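Religion in the News
Handout 2: Healing claims and how they get reported

Read this before the seminar and bring your marked-up copy of the Skollis packet. The packet has the first wire story, the two follow-ups, the shrine's own leaflet and the letters page from the Temham paper. We will not have time to read it aloud.

1. The case

Skollis is a spring with a small chapel over it, a short drive outside Temham. In May the chapel held an open-air blessing of the sick. By the evening a story was moving that a man with a long-standing spinal condition had gone into the water on crutches and walked out without them. The headline most of you will have seen was a version of "Pilgrim walks again after holy dip." Indo, the news agency, sent it out first and everyone else copied from Indo.

Go through the first story with a pencil and mark each statement that the reporter could have known firsthand. When I do this I get a very short list. The reporter knew that a service took place, that a crowd came, and that a shrine spokesman said certain things. The crutches are in the story because the spokesman mentioned them. The diagnosis is in the story because a relative mentioned it to the spokesman. By the third paragraph both have turned into plain fact, with no "said" anywhere near them.

2. Counting the crowd

The first story gives 600 people. The leaflet also gives 600. That looks like two sources and it is one, as you will see if you compare the wording. Read the sentence in the leaflet and then the sentence in the story. Even the order of the clauses is the same.

Does the number matter? For the healing, no. A healing in front of three people would be as interesting as one in front of a stadium. But look at what the number is doing in the paragraph. It comes right after "witnessed by," and a reader comes away thinking that 600 people saw a man get better. Most of them were standing in a field behind a hedge. The service had loudspeakers for that reason – the leaflet says so.

So ask of any witness figure: witness to what? To the day, to the man, to the water, or to the moment of change? Almost everyone quoted in the packet saw the first of these only.

3. The before and the after

A claim of healing is a comparison. You need a decent account of how the person was before, a decent account of how the person was after, and enough time in between to rule out a good day. Back pain goes up and down on its own. So do many skin complaints, some kinds of arthritis, tiredness, and a good part of what people bring to springs. People tend to travel for a cure when they feel at their worst, and from your worst the likely direction is up. Statisticians call this regression to the mean. You don't need the math for this course but you do need the idea, and you should be able to put it in your own words in the exam.

The Skollis stories have no "before" except the spokesman's. The "after" is one afternoon. The second follow-up, which ran much shorter and on an inside page, says the man was "resting at home" and that the family would not be giving interviews. I draw no conclusion from that about his health, and neither should you. He may be fine. He may be in bed. A family is entitled to shut its door. What we can say is that the claim was never checked, and that the paper which ran the first story at full width had no plan to check it.

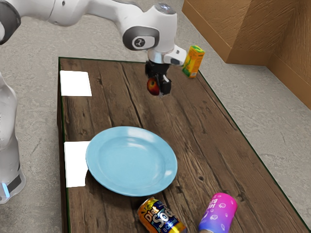 Robot arm holding a red apple over a wooden table (computer-rendered).

4. The 99 percent

Now the leaflet. On the back page it says that 99 percent of pilgrims who wrote to the shrine "reported benefit." Several students last year quoted this in essays as a success rate. Please don't.

Who writes to a shrine? People who feel helped, and people who want to give thanks. Somebody who came, got cold and went home with the same bad knee has very little reason to buy a stamp. The figure tells you about letter writers. Even there it is weak, as "benefit" is not defined. Peace of mind is a benefit. So is a nice day out with your sister. I wouldn't sneer at either, and plenty of believers would say that peace of mind is the whole point of going. But a reader who sees a percentage beside a story about crutches will take it as a percentage of crutches.

We also don't know how many letters there were. The leaflet prints extracts from 30. If there were 30 letters in all, the percentage can't be right, since no whole number of people out of 30 comes to 99 percent. If there were many more, someone picked which 30 we get to read. Either way I would like to see the folder, and I have asked for it. The shrine is run by the Prydderch Trust, which answered politely and said the letters were private. Fair enough, but then don't publish a percentage.

5. What believers say, and what gets left out

Reporters on this beat fall into two bad habits. One is to write the story as a wonder and skip the questions. The other is to write it as a joke, with a pun in the headline and a quote from a doctor who has never heard of the place. The second habit is no more careful than the first. A doctor who hasn't seen the patient can't tell you what happened to him any better than the spokesman can.

Both habits leave out the range of opinion inside the religion itself. Many churches are slow about healing claims, and some have formal procedures that take years and end in "not proven" far more often than in "yes." Plenty of clergy dislike this kind of coverage. The letters page in your packet has one from a regular at the chapel who says the spring was never sold to her as a clinic and she wishes people would stop treating it as one. In my view it's the most useful item in the packet, and no follow-up mentioned it.

Note also who isn't quoted. There is nobody in any of the stories who went into the water that day and felt no different. On ordinary odds there must have been a good many of them. Finding one would have taken a reporter ten minutes at the parking lot.

6. Harm

I am often asked whether any of this matters if people go home happy. Mostly it doesn't, and I would be wary of an essay that works up a panic over a cold bath and a hymn. Where it does matter is treatment. If a person stops taking medicine on the strength of a headline, the headline had a part in it. The Skollis leaflet does carry a line telling visitors to keep up with their doctor's advice. It is in small type, but it is there, and you should give the Trust credit for it. None of the three news stories repeated it.

There is also the man himself. He was named in the first story along with his street and his medical history, as supplied by someone else. Think about whether you would have run that. "It was already online" is an answer I hear a lot and it has never struck me as a good one.

7. Terms to know

Attribution: saying who told you. Check that it stays attached to the claim all the way down the story.

Circular sourcing: several reports that all go back to one origin. Skollis is a clean case.

Self-selection: the people you hear from chose to be heard from.

Regression to the mean: see section 3.

Anecdote: one person's account. Useful for finding out what happened to one person, if you can find that person.

8. For the seminar

Rewrite the first story in four paragraphs using only what the reporter could stand behind. You may phone no one; work from the packet. Most people find the result dull, and I want you to come ready to argue over whether an editor would take it and what that says about the editor.

Then draft the questions you would have put to the spokesman at the time. Keep them short. "When did you last see him walk?" is a question. "Don't you think it's irresponsible?" is a speech, and he will be glad of it because he can make one back.

If you want to defend the original story, please do. Last year's best paper did so, on the grounds that a local paper's job is to report what the town is talking about. I wasn't persuaded but I gave it a high mark.

Drafts go in the box outside the seminar room by 2 p.m. on the day of class. Spare packets are in the department office, top tray. Please don't take the stapled one, it's mine.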